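About Skomico

Skomico is a shared workshop with a robotics bench. We started in a two-car garage with one secondhand drill press and moved into the current building when the garage got too full to open the door all the way. Members pay a monthly fee, bring their own material, and get a key code that works until 11 p.m.

The floor is 1,760 square feet. Woodworking is at the back, electronics is along the windows, and the front room is for arm builds. We have 50 members. A few of them build furniture and have no interest in robots. Most came in to fix one thing and stayed on for a longer project.

The longest project we have is Andusar, a two-arm bench setup that members design, wire and program themselves. The first version was clamped to a door laid over sawhorses. The current one has a proper white work surface with walls on three sides, metal rails around the edges, and both arms mounted along the near side. Brackets and mounts get redrawn often. Cables are run along the outside of the arms and held with cable ties, so a bad one can be swapped in a few minutes. 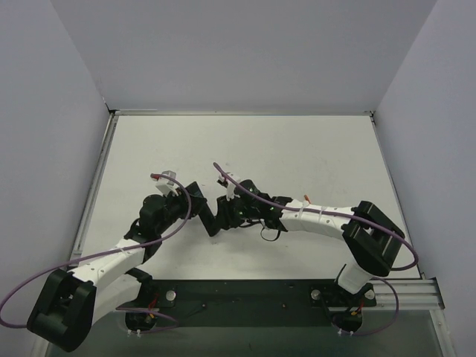 Andusar, both arms over the work surface.

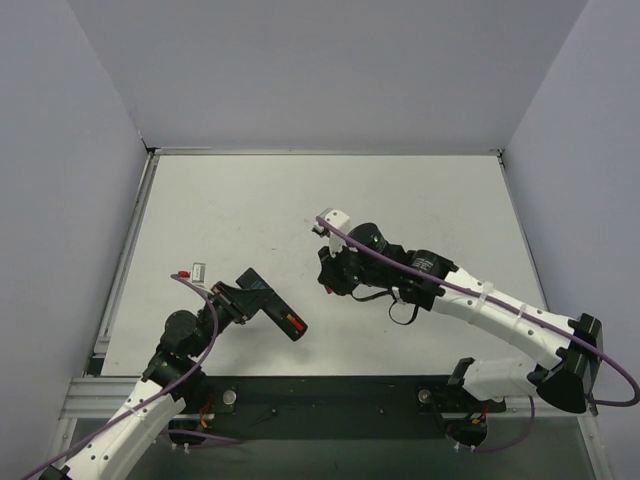 Most of the work on Andusar is slow. A typical evening is one change to the code or one new part, then the same motion repeated until we know if the change helped. Handing an object from one arm to the other has taken up most of the past year. We log every attempt in a paper notebook and copy it to the shared drive at the end of the month. There are 182 pages so far, and the handwriting varies.

Our other group build is Bright, a small rolling cart that is supposed to follow a line of tape to the tool crib and back. It is on its third set of wheels. Work on it stopped in August when the motor controller failed, and it will start again when the new board is ready.

What we offer:
Bench space and hand tools for all members
Two 3D printers, sign up on the sheet by the door
Soldering class, once a month, no experience needed
Storage shelves, one per member

We do not take repair jobs from the public, and we do not sell kits. If you want to see the shop, come to an open evening at 6:30 p.m. Closed-toe shoes are required past the yellow line. Street parking is free after five.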